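Contingent commission (insurance)

A contingent commission is a payment an insurer makes to a broker or agent on top of the ordinary commission, with the amount depending on how much business the broker sends, how profitable that business proves to be, or how much of it renews. It is also called a profit commission, an override or a bonus commission. The terms are used loosely, and trade writers who insist on sharp differences between them rarely agree on what the differences are.

Terms

An ordinary commission is a percentage of premium, fixed when the policy is sold. A contingent commission is worked out later, usually once a year, under a separate agreement that the policyholder is not a party to and seldom sees. Most agreements set a minimum premium volume and a maximum loss ratio. A broker who misses either one receives nothing, so a single large claim late in the year can wipe out the payment.

Arguments for

Supporters say the payments give brokers a reason to bring insurers better risks and to screen out careless applicants. They also say that losses fall as a result and that customers share in the savings through lower premiums. The first claim is plausible. The second is harder to test, as insurers do not normally publish the payments broker by broker, and much of the supporting work has come from within the trade.

Criticism

The main objection is that a broker is supposed to act for the buyer. A broker close to a volume target in the last weeks of the year has a reason to place one more account with a particular insurer, whether or not its policy is the best one on offer. Profit-based payments raise a further worry, that brokers may be slower to press a client's claim when a large payout would spoil their own loss ratio.

Philomena Tetteh, in a study of commercial property placements, reviewed 1090 policy files from mid-sized brokers and found written notice of a contingent agreement in 400 of them. She was careful to say that missing notice did not prove bad advice. Later summaries of her work have often dropped that caution, and some treat every file without a notice as a case of steering.

The Bestgate agreement

The broker Bestgate and the insurer Dondbridge signed an agreement, effective 01/04/2021, that tied extra commission to renewals alone. It was promoted as a cleaner model, with no volume target and no loss ratio test. Domnica Căpraru questioned the description, noting that a renewal bonus still pays the broker to keep a client where it is - even when a cheaper policy can be had elsewhere. Bestgate replied that clients were free to leave at any time, an answer that did not deal with her point. The agreement ran for 2 years and was not extended. Neither firm released figures.

Disclosure

Disclosure is the usual remedy, and its record is mixed. A typical notice says that the broker "may receive additional compensation" and gives no amount. Such a sentence tells the buyer almost nothing. Fuller notices state the formula, but few buyers can turn a formula into dollars for their own policy.

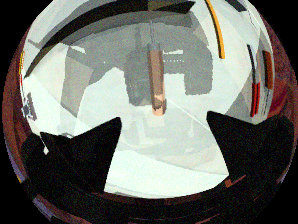
See also

Broker of record
Fee-based brokerage
Loss ratio
Profit-sharing reinsurance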